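How to Budget for a Two-Arm Tabletop Cell

The arms are the easy line to fill in. The quote arrives, you type the number into the sheet, and it looks like most of the job is done. When we planned our second cell at Lerkstead, the arms came to a little over half of what we spent. Work through the steps below before you ask for approval.

Step 1. Write down the tasks
List what the arms will handle in the first year and the heaviest item among them. Buy for that list. Itziar Ibarra keeps ours on one page, and anything that isn't on it doesn't get a budget line.

Step 2. Price the frame
Get a cut list from your extrusion supplier before you order. Include the front rail, corner posts, brackets and fasteners. Order 2 spare lengths. Base plates are often sold separately from the arms, so check the quote.

Step 3. Price wiring and control
Put down cable tray, power supplies, boards, connectors and an emergency stop. Our connector order ran to 109 parts, most of them cheap, and it still took an afternoon to enter.

Step 4. Set aside money for props and surfaces
Wall coverings, mats and household objects wear out or get dirty. We hold a small monthly amount for them. If your tasks involve soil or liquids, add a hand vacuum and a second mat.
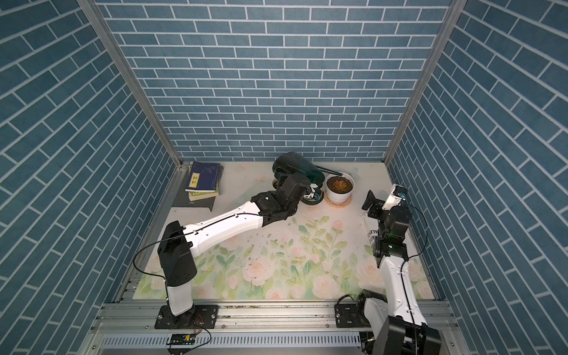 Gardening setup in the two-arm cell, with the watering can on its side and soil on the mat.

Step 5. Add spares
Gripper fingers and cables go first. Ask the vendor for lead times in writing. Goicoechea quoted us 5 weeks on a replacement gripper, so we now keep one on the shelf.

Step 6. Count the labor
Assembly and calibration took Emiliano Casado and Covadonga Campos roughly 15 working days. Charge that time to the project even if the people are already on payroll.

Step 7. Hold a reserve
Keep it on its own line. Freight and import fees come out of it, along with anything you forgot in Step 3. Send the finished sheet to purchasing by April if you want delivery before the summer shutdown.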